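Home | Food | Gardens | Makers | Travel | Subscribe

Print this page | E-mail to a friend

Two slices and a good board

By Ramil Sarmiento
Dec 29, 2023

I have eaten bread every day of my life and only started paying attention to it in April, when a friend in Illemdale sent me home with half a wholemeal loaf wrapped in a tea towel.
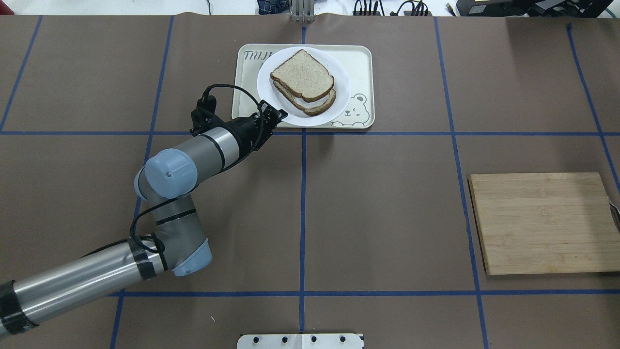
It was gone by the next evening. I had it plain, then with butter, then with butter and a frankly silly amount of marmalade, and by the last slice I was already looking up the times of the bus back to the bakery. That bakery is Oyelaran, a narrow shop at the top of the hill with a green door and a queue that starts before the lights are on. They have 224 loaves on the shelves by opening time, and on the morning I went I got one of the last.

What I love about a wholemeal slice is how much there is going on in it. The crumb is speckled all the way through, the crust has a proper chew, and it tastes of something before you have put anything on it! White bread is lovely under a fried egg, I won't hear a word against it, but it does need the egg.

So this has been my year of making simple things at the kitchen table and taking my time over them. A sandwich, mostly. I used to build mine standing up at the counter, half on a bit of kitchen roll and half on yesterday's post, and then wonder where all the crumbs had come from.

Now I lay things out first. Brown paper goes down over the whole table (I buy it on a big roll from Drumero, the hardware shop by the station, and one roll has lasted me since the spring). The bread goes on a plate, the plate goes on a tray, and the board sits off to the right where my knife hand wants it. I tape the paper down with blue painter's tape, which holds well and peels off without taking the varnish with it. When lunch is over the paper gets folded inwards, crumbs and all, and shaken out for the sparrows.

The tray is the bit I'd press on anyone. A cream one with rounded corners and a little winking bear in the corner makes a Tuesday-ish sort of lunch feel like a picnic, and you can carry the lot out to the step if the sun appears. Paper plates are fine too. I was snooty about them for years, but a plain white one is light, roomy enough for a couple of slices, and there's no washing up when you have friends round and 16 sandwiches to get through.

As for boards, go for bamboo if you like a light one. Mine came from Wandetti, who sell them at the covered market, and it lifts with one hand even when it's loaded with tomatoes. Wipe it with a damp cloth, dry it straight away and stand it on its edge. Never leave it in the sink - I did that with my first and it split along the strips.

Then there's the filling, and I could happily fill another 1,000 words on that. Sharp cheese and sliced apple is my winter favourite. Mashed sardines with lemon come a close second, with plenty of black pepper. Butter right up to the crust, please, on both slices, and let it soften first so the crumb doesn't tear.

Oyelaran's loaf keeps well for 2 days in a paper bag and toasts beautifully after that. Mine has yet to get as far as the toaster.

Related articles
Soup for cold hands
A beginner's guide to sharpening kitchen knives
The marmalade makers of Illemdale
Five ways with a tin of sardines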